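Pre-run check, gripper comparison, cell 2
Date: 18/03/2018
Checked by: Raíssa Brandão
Reviewed by: Sawsan Tannous

Fill in before each block of trials. Mark OK, FIX or N/A. Comments go under the item.

## 1. Arm and mount

- Base bolts tight: OK
- Wrist adapter seated, screws marked with paint pen: OK
- Casing free of cracks: OK
- E-stop tested from both positions: OK

 Comment: the second E-stop button is stiff. Works, but log it again next block. (RB)

## 2. Gripper A (Bratden, two-finger)

- Finger pads clean: OK
- Full open and close, 6 cycles with no load: OK
- Force limit set in controller: FIX

 Comment: controller still had the limit from the Rilell gripper. Reset and saved under the Bratden profile. Whoever swaps grippers has to load the profile by hand, the Azar controller does not do it. (RB)

## 3. Work area

- Cabinet against floor marks: OK
- Drawer slides freely to full travel: OK
- Front edge of cabinet top: FIX, low priority

 Comment: chips and worn spots along the front edge. No splinters found by hand. Sand it when the cell is down. (ST)

- Objects for the drawer task set out: OK
- Clearance between fingers and drawer walls, checked at low speed: OK

The low-speed check is done with the drawer fully open and one can lying inside. Bowl, sponge and the other can stay on top of the cabinet. Stop with the gripper over the drawer floor next to the can and look at both side walls before going lower.

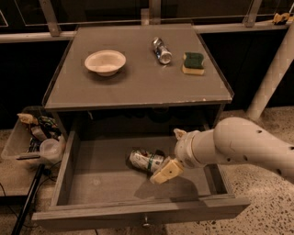 ## 4. Cables and floor

- No cable inside arm reach: OK
- Cables on floor taped down: FIX

 Comment: thin black ones by the storage bin. Tape before the full-speed block. (ST)

- Bin clear of the drawer: OK

## 5. Camera and logging

- Head camera view includes whole drawer: OK
- Free disk space for 96 trials: OK
- Totusent logger clock matches controller: OK

## 6. Gripper B (Rilell)

N/A this block. Pads are due for replacement at 2,000 cycles. Last count on the sheet is 600.

## Result

Cleared for low speed only. Full speed after the tape is down and Sawsan has initialed section 4.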